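Teaching a robot hand to tidy the bathroom counter: what works for me

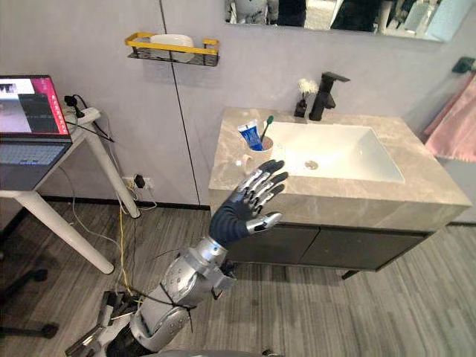 Fingers up at the vanity, toothbrush cup to the left of the sink.

I've been showing robot arms how to do bathroom chores for a good while now, mostly by remote control and now and then by grabbing the wrist and walking it through by hand. People keep writing to ask how I get usable runs out of such a fiddly room, so I've put my tips in one place. They're in no particular order, and some are very small (but the small ones save the most swearing!).

Start with the boring jobs. Everybody wants to go straight to squeezing toothpaste. Please don't! Spend your first afternoon on moving a cup from one side of the sink to the other and back again. I did 100 of those before I let myself touch a tube, and by the end I'd stopped overshooting on the way down.

Come in with an open hand. I raise the hand with the fingers spread, get it over the counter, and only then start thinking about closing. If you curl early you can't judge where the thumb is, and the thumb is the one that knocks things over. Mine sticks out to the side lower than the fingers, so I plan every approach around it.

Slow down at the lip of the counter. A stone slab doesn't give at all. I count "one, two" under my breath as the fingertips cross the front edge, then carry on. Pushpa Rana, who drives the second shift, hums instead. Either is fine.

Leave the room lived in. I used to clear everything off before recording and then wonder why the arm fell apart the moment there was a toothbrush about. These days the cup stays out with the paste and brush leaning in it, the little vase stays by the faucet, and the towel stays on its holder. Nudge them an inch or two between runs.

Tall things in a cup: go for the cup first. Once you can hold that steady, try the brush, and take it low on the handle. The tube is harder than it looks, as a half-empty one folds in your grip and a full one doesn't. Use both kinds.

Mind your cables. I wind the ones on the forearm loosely so the wrist can turn all the way, then swing the arm through its full reach before I record anything and watch for loops that might catch a faucet. Floor cords get the same once-over. Anything near the sink gets tested with the water off, and the power strip lives on the desk, well back from the basin.

Keep the laptop where you can see it without twisting. A desk right beside the vanity suits me. I log in Dastiver, which I like mainly for the big stop button, and I give each run a plain name like "cup left to right, slow." In June I had 336 runs called "test" and I'm still sorting them out.

Keep a few of your fumbles. If you miss the cup and then recover nicely, save it! If you miss and just sit there muttering, bin it. Sarla Dixit told me this early on and I ignored her for 279 runs, which I now regret.

Hand guiding is lovely for wrist angles. When I can't find an angle with the controls, I switch the motors to soft, hold the forearm, and put the hand where I want it. Then I go back to remote and copy the pose. Keep your own fingers away from the joints.

Stop before you're tired. For me that's after forty minutes or so, and you can see it in the recordings, all those jerky little corrections. Have some tea, wipe down the counter, and do the next batch with the cup on the other side of the sink.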